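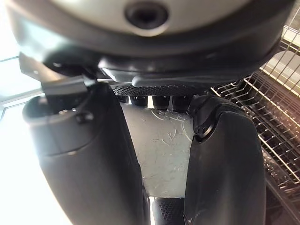 Kitchens that joined the early trial would sooner have a slow machine than one that chips the cups, one participating site wrote in its comments on the Zino kit, adding that the price will be easier to defend if spare finger pads can be ordered singly.

Skiline opened orders for Zino, an add-on kit for dish handling, on Sunday, February 1, 2026. The kit is meant for small shared kitchens in offices, residences and day centers that already own or lease a robot arm. It is priced at $3,619, including finger pads, mounting hardware, the handling software and one year of support. The arm itself is sold separately.

Zino covers a narrow part of kitchen work. It takes cups, mugs and small containers out of a dish rack and sets them on a shelf or tray chosen during setup, and it can load a rack from a tray in the same way. Plates are supported in an early form that must be switched on by the site. Knives, stemmed glasses and cast-iron pans are outside the terms of use, and the company asks that they be kept out of any rack the arm is assigned to.

The grip setting for each type of item is stored during setup. Staff place the item in the rack, select a name for it on the control screen and let the arm make a series of test lifts at low force. Most sites finished this step for their regular dishes in one afternoon, according to Skiline. Items that have not been entered are left in place, and the screen lists them at the end of the run.

The trial began in August at 43 sites, among them the staff kitchens at Brudum, where the kit was used on the evening shift. Sites were asked to keep their existing racks and dishes. Comments were generally favorable on the handling of straight-sided cups. They were less so on speed, and several sites noted that bright light from a nearby window made it necessary to repeat the setup at a different hour. Skiline has since changed the setup guide, which now advises running the test lifts twice – once in the morning and once after dark. 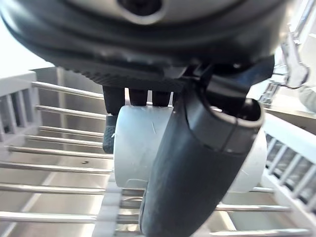
Skiline News Office

Two versions of the finger pads will be offered. The standard pad is intended for ceramic and hard plastic. A softer pad, sold under the name Kim, is intended for thin-walled items and carries a load limit of 300 grams. Both are replaced by hand without tools. Pads are treated as wearing parts and are not covered by the warranty, but in response to trial comments they will be available one at a time as well as in sets.

Support during the first year includes remote help with setup and one visit if the kit cannot be made to work with the rack on site. Wire racks with fixed tines are supported at launch. Folding racks and racks that hang over a sink are under review, and Skiline has given no date for them. Sites with an unusual rack may send its measurements to the support desk before placing an order.

The kit should be used only where the arm has already been approved for work near people. A member of staff must be present while it is running, and the rack must be fixed to the counter or set on the non-slip mat supplied. Cleaning of the fingers and pads is to follow the site's own food safety rules – the setup guide lists which cleaning products have been tested.

Trial sites may keep their kits at a reduced price and will receive the updated software without charge. Orders from new customers are filled in the order received, with a limit of two kits per address until the first production run has shipped. Questions about existing orders should be sent to the support desk with the order number in the subject line.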